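Side by side at Skullevside: gripper trials move into the kitchen

The workshop at Skullevside has been given over to grippers since Saturday, and what a cheerful, cluttered few days it has been! Amovell and Godoy each sent a set of fingers, and the team is putting both through the same eight kitchen tasks, ten tries apiece, on the same arm and with the same wrist camera. Fruit and dishes come first - a banana is easy to bruise and a glossy bowl is easy to lose hold of - and the softer packaging will have its turn later in June.
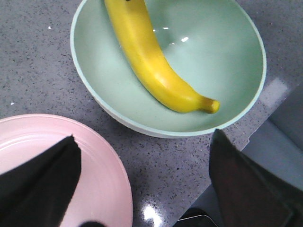
Tamanum, which makes the controller, wrote in to ask that closing speed be held the same for both sets, as a slower finger will nearly always look like the gentler one. The team has agreed, and the first seven runs will be done over.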